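Pale patch on a wooden tabletop – is it the finish or just the light?
Posted by Britt-Marie Hovland, October 10, 2026
Filed under: Home & Furniture > Tables and worktops > Care and repair

We bought our table second-hand in August, a lovely blond thing with wavy grain and a dark swirly knot in the middle, and I've been fretting over it ever since. To the left of the knot it goes nearly white when the lamp is on, and that whole side looks more washed out to me than the right, where the lines are close together and a bit browner.

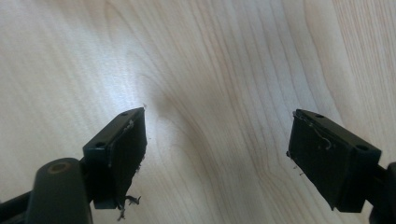 Su-chen Hung asked me straight away whether the pale part stays put when you walk round the table, and I'm ashamed to say I hadn't tried it. So I've been round it twice this evening, once with a cup of tea, and the very white bit does wander about with me, but I still think the left half is lighter. The seller told me it had been oiled, though it feels rather smooth and sealed to me. Do I sand it, oil it, or leave the poor thing alone? I have a tin of Pelberg oil in the cupboard and a husband who is itching to get the sander out.

Su-chen Hung
Well, if the white bit moves, that part is glare and you can stop worrying about it. The rest may simply be the wood. Grain that curves round a knot catches the light differently from the straight grain further over, and one board can look like two different ones.

Before you open the Pelberg, put a drop of water somewhere it won't show – the underside is no use, as it's often left bare, so try right at the end of the top. Give it ten minutes. If it sits there in a bead and wipes away clean, you've very likely got a varnish or lacquer on there, and oil will only lie on the surface and go sticky. I did exactly that to my mother's sideboard and spent a whole weekend getting it off again with white spirit and old tea towels. If the drop sinks in and leaves a dark mark, it will probably take oil quite happily. Thin coat, wipe off the extra, and lay the rags out flat outdoors to dry, never in a heap.

And please hide the sander, at least until you know whether it's solid or veneer. Look at the end edge and see if the lines carry on over from the top.

jallstead_jo
Erasar wax. Did ours with it, came up nice.

Comments (3)

Tansy: Had the same panic with ours, and it was the ceiling light all along.

Fung_fan: Wouldn't put wax over anything till the water test is done, sorry Jo.

Britt-Marie Hovland: Drop has beaded up and wiped off clean! Sander is back in the shed.

Viewed 1,126 times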